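Clean glasses, brown curtains and the desk by the window

I have worn glasses since fourth grade and I cleaned them on my shirt for pretty much all of that time. T-shirts, sweatshirts, the hem of a bridesmaid dress once (it was satin, it just moved the grease around). So if you came over from my last post expecting more about the Drodham trip, sorry, that's still sitting in drafts with half its captions missing. Today I want to talk about smudges!

It started in July, when I moved my desk. It used to be in the corner by the closet, which was dim and kind of cozy, and I thought my glasses were fine. Then I dragged it under the window, sat down with my coffee and saw that I'd been looking at the world through a thumbprint. More than one thumbprint. There was also something near the nose pads that I'd rather not think about.

Morning light is brutal that way. It comes in low, it comes through the curtain, and it lands right on the back half of the desk, so anything you hold up gets lit from behind. Every streak shows. I used to think you should clean glasses under a lamp, and now I think lamps are for people who want to feel good about themselves. Hold them up to a window and you'll find out.

A few of you asked about the curtains after they snuck into the corner of my bookshelf post. They're the Vistirgate ones, the leafy vines, in the brown that goes sort of purple depending on the hour. I went back and forth on them for weeks. My sister thought they'd make the room look like a funeral parlor, and folded up in the package they did look awfully dark, but they're sheer, so once they're hanging the daylight comes right through and the thin parts go almost lilac. Where they bunch up they're chocolate brown. I love them. They are also a little too long for where the desk is now and I keep meaning to hem them, and I keep not hemming them.
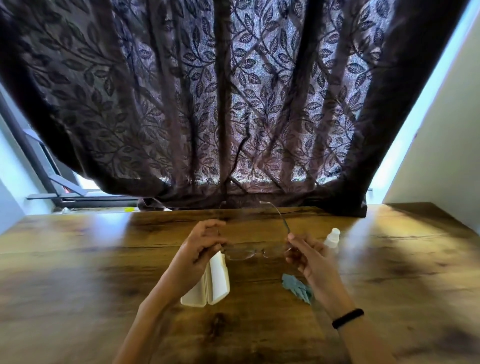
What I use

Not much! I went through a phase of buying every kit at the pharmacy checkout and most of it is in a drawer now. The stuff that stays out on the desk:

A small clear spray bottle with a white nozzle. I fill it myself from a big refill jug I got at Lillard, the hardware store out by the highway, because the little branded bottles cost nearly as much as the jug does. The jug said it was good for 1,000 sprays, and I have no idea who checks that. I'm on my second one and I am not a person who skimps on spraying.

A dark green cloth. I have a pile of these in different colors and the green one is the one I reach for, it's gone nice and soft with washing. Please wash yours. I went a whole year without washing a cloth and then wondered why it was leaving a film.

Running water, for the bad days. If there's grit on the lens (beach, sanding, baking with powdered sugar), rinse first. Rubbing grit around with a dry cloth is how I ruined a pair that cost me 205 dollars, and I'm still mad about it.

How I do it, step by step-ish

Rinse if they need it, or spray both sides if they don't. Hold them a little way above the desk when you spray, and turn them away from your paperwork. I have a library book that could tell you about that.

Then the cloth. I wrap it over one lens so I've got a thumb on one side and fingers on the other, and I hold the frame on the same side I'm wiping. That last bit matters. For years I held one arm and scrubbed the opposite lens, and that's how you end up with glasses that sit crooked on your face. The woman who adjusts mine at Amin Optical bent them straight for the third time last winter and asked me very politely what on earth I was doing to them.

Small circles, then a couple of swipes out toward the hinge. Do the nose pads. Do the arms too, especially where they go behind your ears, because that's skin and sunscreen and hair stuff all day long. Nose pads are where a soft toothbrush comes in, maybe twice a month, with one drop of dish soap. The kind without lotion in it. I did use the lotion kind once and had to wash everything all over again, it was like looking through a jar of Vaseline.

Last thing is to find a dry corner of the cloth and go over everything one more time, then up to the window they go. If I see a streak I breathe on it and wipe again. Yes, I know some people say never to breathe on your lenses. I've been breathing on mine since fourth grade and we're all still here.

Don't forget the safety glasses

So this is the part I was worst at. I refinished this desk top myself, and if you were around for that you'll remember it took forever, because I was scared of sanding out the knots and swirls, and they were the whole reason I wanted the thing. I wore safety glasses for all of it. And then I'd toss them in a bucket with the sandpaper and the scraper and come back the next weekend to a pair I could hardly see out of. I blamed the plastic. I figured they just went cloudy and you bought new ones.

A lot of that was plain old dust! Clear plastic scratches if you look at it funny, so the rinse really isn't optional with these, and I don't press hard. No paper towels either. Paper towels feel soft to your hand and they are not soft to a plastic lens. Otherwise it's the same routine as my regular ones, spray and green cloth and window, except there's more lens to get around, and the sides as well, which I skipped for the longest time and then wondered why I had a gray blur in the corner of my eye.

I do them at the desk now instead of out in the garage, where it's so dusty you're basically dirtying them again as you go. It takes me 4 minutes if I'm being fussy. They live in an old sock when I'm done (a clean one, before anybody writes in).
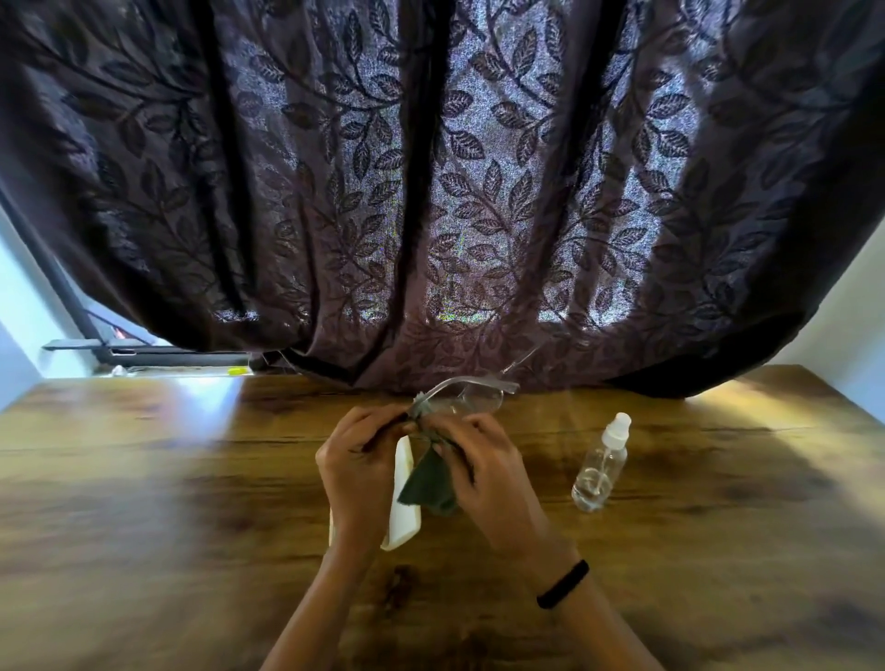
Some odds and ends

The liquid does get on the desk. I was nervous about the finish, so I tried a few sprays on the underside first and left it overnight, and I couldn't find a mark in the morning. That's my finish, though, and yours could be different, so try it somewhere hidden. I still wipe up drips right away.

If your lenses have a coating on them, ask the place you got them before you put anything homemade on there. I've seen recipes with vinegar and I'd stay away. Window cleaner too, please. My dad used window cleaner and his coating came off in little flakes like a sunburn.

Cloths go in the wash with no fabric softener. I do mine with the kitchen towels and hang them on the rail in the bathroom. They come in packs of 50 at the warehouse place and I split one with my neighbor, so we are both set until we're very old.

And a question for you all, since you were so good about the grout: does anybody have a way to hem sheer curtains without taking them down? I've got the iron-on tape, but I'm scared of the iron on that fabric. I could also just move the desk forward a couple of inches, I guess, but then I can't open the drawer all the way with the chair in. Let me know in the comments. Drodham post soon, I promise, I only have to figure out which lake was which.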